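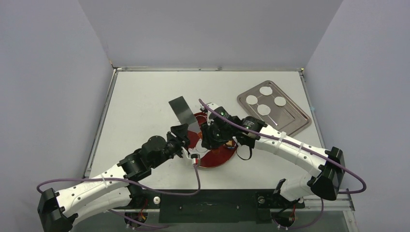 Akthorpe site — recipe printer drops jobs over 16 pages
Opened by: Stuart Pickering
Assigned to: Chaiwat Panyasiri
Status: closed, August 2022

Stuart: The Zano in the back office prints short jobs fine. Anything longer than 16 pages stops part way and the queue shows "held". Turning it off and on clears the queue but the job is lost. Started in July, after the office move.

Chaiwat: Is it on the network cable or the wireless? Please also send the settings page from the front panel menu.

Stuart: Wireless. The cable doesn't reach the new desk. Settings page attached. Page count says 3000 if that matters.

Chaiwat: Page count is fine. Sleep timer is set to 70 seconds, and the printer doesn't count incoming data as activity. Please change it to 300 and try the full allergen folder.

Stuart: Changed. Got nearly all of it this time, then held again.

Chaiwat: Better, but there is a second fault. The print server at Drundska still has the old address for this printer and keeps dropping and finding it again. I have fixed the address at both ends. Delete the printer from your PC, restart, and add it back from the list — pick the one ending in Grajales, not the older entry.

Stuart: Done. Allergen folder printed in one go, then the supplier list straight after. Can the older entry be taken off the list? Two people have picked it today.

Chaiwat: Removed. Closing.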